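Onderow Seed Heritage Program
Progress Report to the Gilten Fund
Reporting period: second half of the current grant year

Purpose of this report

This report is submitted under the terms of the grant agreement between the Onderow Seed Heritage Program and the Gilten Fund. It covers work on the recovery and regrowing of older bean, squash and flint corn varieties in the Terier Valley, the condition of the seed collection, spending against the approved budget, and the changes we request for the remainder of the grant.

Summary of status

The program is on schedule in two of its three work areas. Field regrowing and seed storage are proceeding as planned. The grower interviews are behind schedule, and a revised timetable is set out under Oral History below.

At the start of the grant the program held seed from 20 varieties collected from household gardens in the valley. Of these, 14 were judged to have enough viable seed to plant this season. The remaining six were held back for germination testing in small lots.

Field regrowing

Planting took place at the Furnival plot and on the lower terrace at Onderow. The beans were planted first, followed by squash and then corn. A cold spell after the first planting slowed emergence on the lower terrace, and one row of pole beans had to be replanted from reserve seed. The Furnival plot, which lies on a south slope, was not affected.

The two flint corn varieties were planted at separate sites to prevent crossing. We had proposed in the original plan to separate them by planting date at a single site. Our growers advised against this, and the cost of the change was met from the existing field budget. Squash were hand pollinated, and each treated fruit was tagged at the stem. Tagging took considerably more labor than the plan allowed, and we expect to report a modest overrun on that line.

Deer damage at Furnival was limited to the outer rows. The fence paid for by the first installment has held up well, apart from one corner post that was reset in August.

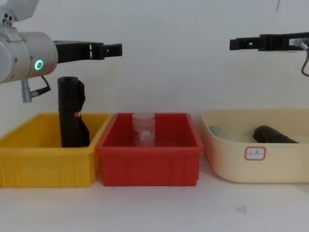
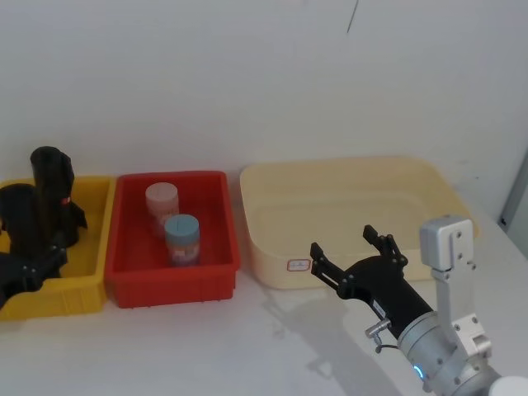
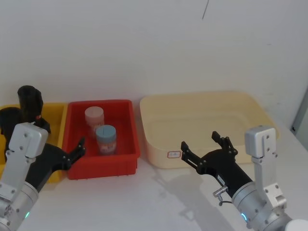
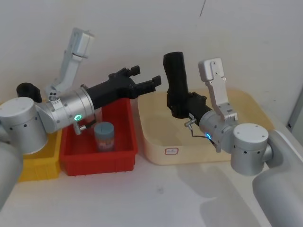
Onderow, 2026-09-11

Seed storage and records

The seed room at Onderow is now in regular use. All seed received before the current season has been moved from paper envelopes to sealed jars with a drying agent, and each jar carries an accession number that matches the paper ledger. The ledger is being copied into a searchable file. Entries for beans and squash are complete. Corn entries are still in progress, in part because several of the older packets carry more than one name for what may be the same variety. Where the name is in doubt, we record every name given and make no attempt to choose among them.

A duplicate set of the bean collection has been placed at Furnival as a safeguard against loss. Duplicates of the squash and corn will follow once this season's harvest has been cleaned and dried.

Germination tests on the six held varieties are partly complete. Two of them, both bush beans, sprouted well enough to be included in next season's planting. One squash has given no sprouts so far. We will test a second small lot before reporting it as lost, and no further seed of that variety will be used until the Fund has been consulted.

Oral history

The grant provides for recorded interviews with older gardeners who have kept seed within their families. Fewer interviews were held than planned. Several households asked to meet after harvest, and we have agreed to their requests. Interviews already recorded deal mainly with planting dates, storage in cellars and attics, and the preparation of dried beans and hulled corn for the winter table.

Families keep the right to decide how their recordings are used. The consent form was rewritten during the period to make this clearer, and those who signed the earlier form have been offered the new one. No recording will be placed in the public collection until the new form has been returned.

Community use

Seed was shared with household growers in the spring on the understanding that a portion would be returned after harvest. The first returns have come in and are being checked for moisture and insect damage before they enter storage. Growers also received a printed planting guide. Some reported that the spacing given for squash was too close for the larger vines, and the guide will be corrected before it is reprinted.

The fall tasting and seed exchange will be held at Onderow after the corn harvest. Costs for this event are already included in the approved budget.

Budget

Spending to date is within the total approved. Field labor is above the planned level because of the squash work described earlier. Travel is below the planned level because of the delay in interviews. Storage supplies were purchased at the estimated price, and no equipment purchases are outstanding.

Requests to the Fund

We ask the Fund to approve a transfer from the travel line to the field labor line sufficient to cover the overrun on hand pollination. The exact amount will be confirmed when the season's timesheets are closed.

We also ask that the due date for the interview transcripts be moved to the end of the grant period. All other due dates would remain as they are in the agreement.

Work planned for the next period

Harvest, cleaning and drying of all 14 planted varieties
Completion of the corn entries in the ledger file
Second germination test on the held squash
Remaining grower interviews and return of consent forms
Placement of squash and corn duplicates at Furnival

Submitted on behalf of the Onderow Seed Heritage Program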